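4.2 Transparent containers and low storage

Households in the Lidwood sample kept most of their cleaning supplies and disposable goods below counter height. Of the 2,444 storage events coded across the six homes, 700 involved a container kept at floor level or on the lowest available shelf. Opaque boxes in this zone were often opened only to check what they held, and then closed again. Clear bins were handled differently: participants tended to look first, and many reached for the bin with the printed side of a package already in view.

Placement of the package inside the bin also mattered. Items laid flat were covered by later additions, while items stood on end remained legible through the wall of the bin (Figure 2). We refer to this as upright filing, following the coding manual prepared for the Clerilo study.
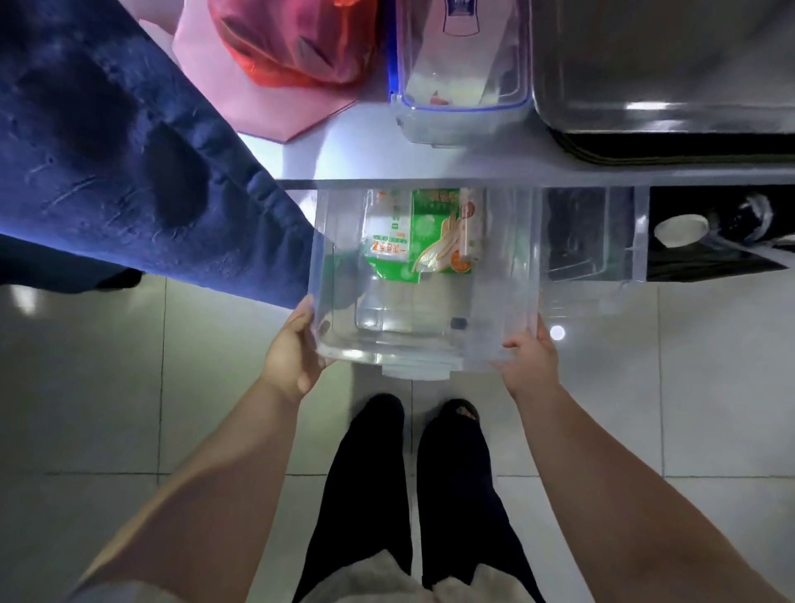 Figure 2. A clear plastic bin held in both hands below a white shelf or counter; the printed package inside stands upright.

Gebhard Rainer objected, on reading an early draft of this section, that upright filing works only as long as the bin is nearly empty, and that a household with small children will fill any bin within a month. In his view the better measure is how often a bin is emptied and set up again. We accept the point in part. Bins that had been filled to the rim lost the advantage described above, and their contents were searched by hand in much the same way as those of opaque boxes.

The surface above the low zone served a different purpose. Participants described it as a place for things in current use or waiting to be put away – bags, food containers, trays – and seldom assigned it a fixed content. Movement between the two levels was coded separately and is reported in Section 4.3.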